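5.2 Does the width estimate hold up?

The planner from Section 4 takes finger width from the two square markers, one on each finger, and treats that number as ground truth. We doubt it deserves the name. Prior reports, our own Joltora release included, give one average error per dataset and leave it there. An average hides the frames that matter most to a controller, those near closing, where a small error decides between a grasp and a miss.

We replayed 223 demonstrations through the Vieira tracker and logged each frame in which either marker was lost. Chang and Lodhi labeled the losses by hand, without seeing the tracker's confidence score.

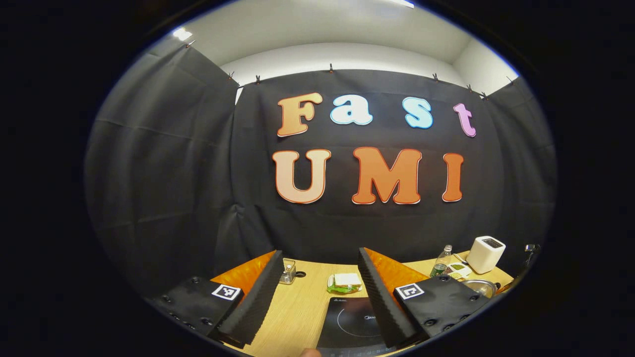 Figure 7. View from the hand-held gripper with the fingers apart. Both markers are in view, with the cooktop between the pads and a wrapped sandwich farther back.

Frames like Figure 7 are easy, and they dominate the logs. Once they are removed, dropouts rise to 20 percent of what remains. The default filter fills gaps of up to 40 frames by straight-line interpolation, so a policy trained on this data learns finger motion that was never measured. Raising the confidence threshold did not help; it threw out good frames along with bad ones.

Whether this hurts the final policy is a separate question, and our results do not settle it. Black curtains and a tidy tabletop are also a kind setting for any tracker. We would not carry these numbers over to the Moltcombe kitchens without repeating the test.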